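Lilladville Kids
Home Explore Animals How Things Work Make It Quizzes

Why do elephants have tusks?

By Nuanchan Rattanakul
March

An elephant's tusks are teeth. They are a kind of tooth called an incisor, the same kind you use to bite into an apple. Yours are at the front of your mouth and stop growing when they reach full size. An elephant's keep growing for most of its life.

Baby elephants get small milk tusks first. These fall out, the way your baby teeth do, and the lasting tusks start to show when the elephant is a toddler. Both male and female African elephants can have them. In Asian elephants, it is mostly the males that grow long ones. Some females have short ones called tushes, which hardly show.

What are tusks made of?

Mostly a hard material called dentine. You have dentine in your teeth too, under the shiny outer layer. When it comes from an elephant's tusk, people call it ivory. Part of each tusk is hidden inside the skull, and there is a soft part in there with nerves. That means a broken tusk can hurt. If the break is near the tip, the elephant may be fine. If it is deep, the tooth can get infected.

What do elephants do with them?

They dig for water and for salty soil. They peel bark off trees and eat it. They lift branches out of the way. Males also use their tusks when they fight.

Most elephants use one tusk more than the other, the way you use one hand more for writing. The favorite tusk is often shorter, worn down by all that work.

And the trunk?

The trunk is a nose and an upper lip joined together. It has no bones in it. It is made of muscle, lots of small bundles that pull in different directions, so it can curl, stretch and twist. An elephant can pick up a single leaf with it or pull down a branch. It smells with it, too, and sucks up water to squirt into its mouth. Elephants don't drink through the trunk like a straw – the water only goes partway up.

The wrinkles are useful. Wrinkled skin holds more water and mud than smooth skin, and that keeps the elephant cooler on a hot day.

Drawing an elephant

You don't have to draw the whole animal. Elephants are so big that a head can fill the paper by itself. Start with the eye and make it small. Then draw one long curve for the tusk and leave it white. Put the wrinkles in last, going across the trunk in short lines. Big leaves are handy around the edges, and they save you from drawing the ears if ears give you trouble. You can hide smaller animals in the leaves too. Look for the rabbit's ears in the middle of the back wall, then find the tusks to the right of it.

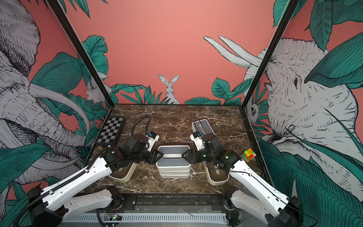 Try this on Friday

Stand in front of a mirror and find your incisors. You should see them at the front, top and bottom. Only the top ones match an elephant's tusks, which grow from the upper jaw. Now try picking up a pencil with your top lip and your nose. Raphaël Perrin's class tried it and 5 children could do it.

Words to know

Incisor: a front tooth used for biting.
Dentine: the hard material that makes up most of a tooth.
Ivory: the name for dentine from a tusk.

This site uses cookies to remember your settings. Ask a grown-up before you click Accept.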